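Student robotics open day at Wiriya

So I finally made it to the Wiriya open day, after missing the October one because of a flat tyre (still cranky about that). Two trams, a long walk up the hill, and I got there just as Lamai Yensuk was shooing everyone out of the foyer and into the workshop. It was packed! The students have 60 square metres to share between all the teams, and you spend half your time saying sorry to people's elbows.

I went straight for the hand team, Jintana Luangrath and Usa Boonchu. They call their project Juritz, and the brief was to get a robot hand to take hold of flat things. Cards, mostly, and I'd never thought about how fiddly a card is to hold. Usa reckons they binned 2 whole thumb designs before settling on this one, and she was pretty cheerful about it. 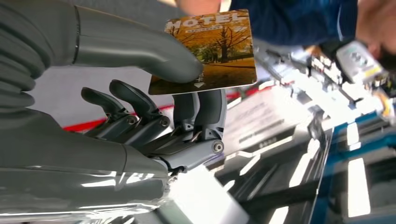 The Juritz hand with the MOTEL card, thumb across the corner.

I hung about there far too long and asked Jintana a heap of questions about the finger linkages, which she answered very patiently. Then a quick squiz at the Driron line-following table, where Charoen Chuensuk was on his knees re-taping the track, and a sausage in bread out the back. Parking's on the grass if you're driving, and bring a jumper, the workshop's freezing.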